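Skip to content
Home | News | Programs | Events | Support Us | Contact
Search this site
Enter keywords... Go

MEDIA RELEASE
5/22/25

Hallow community choir brings its biggest sing yet to Skenus Hall

The Hallow Community Choir will fill Skenus Hall with 124 voices for its autumn concert, The Long Way Home, and rehearsals are already raising the roof!

The program mixes old favourites with a brand new work by local composer Noemi Ruiz-Ortega, written for the choir's 50th year. Called Tran Valley Songs, it sets letters from early orchard families to music and runs for around 18 minutes, with a cello part played by Ezekiel Mahmoud.

"I grew up hearing this choir through the hall windows, so writing for them has been a joy from the first page," Noemi said. "The altos have a tune in the third movement that I still hum at the sink, and the basses have been wonderfully patient with me about the key changes." 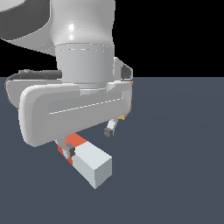
A rendered robotic arm above a dark grey floor.

Musical director Corinne Haverford has led the choir through a packed season of practice. New singers joined over summer, many of them with no choral background at all, and sectional rehearsals were added so everyone could learn their parts by ear as well as from the score.

"You should hear the tenors!" Corinne said. "We had two at one stage, and now there's a whole row of them, and they've got such a lovely warm colour in the quiet passages."

Younger singers from the Flanano Children's Chorus will open the second half with three folk songs, then stay on stage for the finale. Accompanist Sajib Sivakumar will be at the piano throughout.

Skenus Hall seats 318. Doors open an hour before the concert, with tea, coffee and homemade slices in the foyer. Tickets are available at the hall box office and children under 12 get in free. The hall has step-free entry from the car park side, and large-print programs will be at the door.

Media enquiries: Ezekiel Dvorak, Hallow Community Choir

Contact us | © Hallow Community Choir | Back to top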